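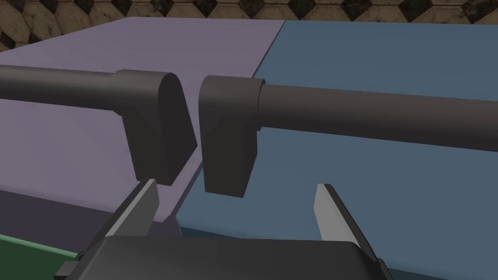
Chunhua Jiang 씨는 물통을 먼저 빼야 하는지 호스를 먼저 끼워야 하는지 지난 설명서만 읽어서는 알 수 없었고, 그래서 바닥에 물을 한 번 흘렸다고 합니다. 이 의견을 받고 제4장의 순서를 다시 썼습니다. 2022년 3월 11일 이전에 인쇄된 설명서를 가지고 계신 분은 제4장만 이 내용으로 바꾸어 읽어 주십시오. 다른 장은 바뀌지 않았습니다.

제4장 Kadetti 제습기의 설치와 연속 배수

4.1 놓을 장소 정하기

제습기는 바닥이 평평하고 단단한 곳에 놓습니다. 두꺼운 카펫 위에서는 본체가 조금 기울 수 있고, 그러면 물이 물통이 아닌 쪽으로 흐를 수 있습니다. 카펫을 치울 수 없는 방에서는 본체보다 넓은 판을 먼저 깔고 그 위에 놓아 주십시오.

벽과 본체 뒷면 사이는 17 cm 이상 띄웁니다. 뒷면에는 공기가 들어가는 그물이 있습니다. 커튼이나 이불이 이 그물에 닿으면 바람이 약해지고 소리가 커집니다. 본체 위쪽은 공기가 나오는 곳이므로 선반 바로 아래에 놓는 것도 피해 주십시오.

주의: 욕실 안, 또는 물이 튈 수 있는 싱크대 옆에는 설치하지 마십시오. 빨래를 말릴 때에도 빨래의 물방울이 조작판에 떨어지지 않도록 거리를 둡니다.

지하실에 설치하시는 분이 많습니다. 지하실은 겨울에 온도가 낮습니다. 실내 온도가 7 °C보다 낮으면 제습 기능은 멈추고 서리 제거 표시등이 켜집니다. 이것은 고장이 아닙니다. 온도가 올라가면 운전이 다시 시작됩니다.

4.2 전원을 연결하기 전에

1. 포장 테이프를 모두 뗍니다. 물통 손잡이 안쪽에도 테이프가 있으니 손가락으로 만져서 확인합니다.
2. 본체를 세운 상태로 두고 기다립니다. 운반할 때 눕혀 있었다면 하룻밤 세워 둔 다음에 사용합니다.
3. 물통을 앞으로 천천히 당겨서 꺼냅니다. 안에 든 보증서와 호스 연결구를 꺼내고 물통을 다시 넣습니다. 딸깍 소리가 나야 끝까지 들어간 것입니다.
4. 뒷면의 필터를 위로 빼서 비닐을 벗기고 다시 끼웁니다.
5. 전원 플러그를 벽의 콘센트에 직접 꽂습니다.

주의: 멀티탭에 난로나 전기 주전자와 같이 꽂지 마십시오. 전원 코드를 카펫 아래로 지나가게 하는 것도 안 됩니다.

4.3 물통으로 사용하는 경우

연속 배수가 필요 없는 분은 이 항목만 읽고 4.5로 가시면 됩니다.

1. 전원 단추를 누릅니다.
2. 습도 단추를 눌러 원하는 습도를 고릅니다. 단추를 누를 때마다 숫자가 바뀝니다. 잘 모르시면 '자동'을 고르십시오.
3. 물통이 가득 차면 소리가 나고 운전이 멈춥니다. 물통을 꺼내 물을 버리고 다시 넣으면 같은 설정으로 다시 시작합니다.

참고: 운전이 멈춘 직후에는 안쪽에서 물방울이 더 떨어질 수 있습니다. 물통을 바로 빼지 말고 잠깐 기다려 주십시오. 물통을 들 때는 한 손으로 손잡이를 잡고 다른 손으로 밑을 받칩니다. 물통의 물은 마실 수 없습니다. 물고기가 있는 어항에도 넣지 마십시오.

4.4 호스로 연속 배수를 하는 경우

필요한 것: 상자에 들어 있는 연결구, Psarras 배수 호스(따로 구입), 마른 수건, 가위.

Psarras 호스는 Miltside 매장에서 길이를 말하면 잘라 줍니다. 다른 호스를 쓰셔도 괜찮지만, 안쪽이 연결구에 꼭 맞아야 합니다. 헐거운 호스를 테이프로 감아서 쓰는 방법은 권하지 않습니다. 처음에는 새지 않아도 여름에 테이프가 풀립니다.

1. 전원을 끄고 플러그를 뽑습니다.
2. 물통을 꺼내 물을 버립니다. 반드시 호스보다 먼저 합니다. 물통에 물이 있는 채로 뒷마개를 열면 본체를 움직이다가 물이 넘칠 수 있습니다.
3. 본체 뒤쪽 바닥에 수건을 깝니다.
4. 뒷면 아래의 둥근 마개를 왼쪽으로 돌려 뺍니다. 마개 안에 있는 고무도 같이 나옵니다. 두 가지를 모두 보관해 주십시오. 나중에 물통을 다시 쓸 때 필요합니다.
5. 연결구를 오른쪽으로 돌려 끼웁니다. 손의 힘으로만 조입니다. 공구를 쓰면 나사산이 상합니다.
6. 호스의 끝을 가위로 똑바로 자르고 연결구의 턱까지 밀어 넣습니다. 잘 들어가지 않으면 호스 끝을 따뜻한 물에 잠시 담갔다가 다시 해 봅니다.
7. 호스의 다른 끝을 배수구에 넣습니다. 호스는 처음부터 끝까지 내려가는 방향이어야 합니다. 중간에 위로 올라가는 부분이 있으면 거기에서 물이 멈춥니다.
8. 빈 물통을 다시 넣습니다. 호스를 사용할 때에도 물통이 없으면 운전이 시작되지 않습니다.
9. 플러그를 꽂고 전원을 켭니다.
10. 수건을 그대로 두고 운전하면서 연결 부분을 지켜봅니다. 수건이 젖지 않으면 치워도 됩니다.

주의: 호스 끝이 배수구의 물에 잠기지 않게 하십시오. 잠기면 물이 잘 내려가지 않고, 냄새가 방으로 올라올 수도 있습니다.

참고: 배수구가 본체보다 높은 곳에 있으면 이 방법을 쓸 수 없습니다. 본체를 튼튼한 받침 위에 올리거나 물통을 사용해 주십시오. Drirton 아파트에 사시는 분들의 문의가 여러 번 있었는데, 그곳 세탁실의 배수구는 벽 쪽에 높게 있으므로 받침이 필요합니다.

4.5 첫날의 운전

처음 켠 날에는 표시된 습도가 생각보다 천천히 내려갑니다. 벽, 옷, 책에도 수분이 있기 때문입니다. 장마철 지하실에서는 표시가 거의 100 %에서 시작하는 일도 있습니다. 창문과 문을 닫고 하루 동안 계속 운전한 뒤에 다시 확인해 주십시오.

운전 중에 방이 조금 따뜻해집니다. 이 제품은 방을 시원하게 하는 제품이 아닙니다. 사람이 자는 방에서는 바람의 방향을 침대와 반대로 하고, '조용히' 단추를 사용하시면 좋습니다.

4.6 물이 새거나 나오지 않을 때

연결구에서 물이 샌다: 연결구를 빼고 비스듬히 끼워졌는지 봅니다. 고무가 연결구 안에 제대로 들어 있는지도 봅니다. 뒷마개에 있던 고무를 여기에 쓰면 맞지 않습니다.

호스를 끼웠는데 물통에 물이 찬다: 호스가 접혔거나 중간이 올라가 있습니다. 호스를 바로 펴고 물통을 비운 다음 다시 운전합니다.

물이 전혀 나오지 않는다: 실내가 이미 건조하거나 온도가 낮은 경우가 많습니다. 습도 설정을 한 단계 내려 보십시오. 그래도 같으면 필터에 먼지가 있는지 확인합니다.

운전이 시작되지 않는다: 물통을 꺼냈다가 다시 넣습니다. 물통 안의 뜨개가 옆으로 걸려 있으면 손으로 가볍게 움직여 풀어 줍니다. 뜨개를 떼어 내면 안 됩니다.

4.7 오래 사용하지 않을 때

난방을 시작하는 계절부터 5월까지 쓰지 않는 집이 많습니다. 치우기 전에 송풍으로만 운전하여 안쪽을 말리고, 호스는 빼서 물을 완전히 뺀 뒤 둥글게 말아 둡니다. 뒷마개와 고무를 원래 자리에 끼우고 본체는 반드시 세워서 보관합니다. 필터 청소 방법은 제5장에 있습니다.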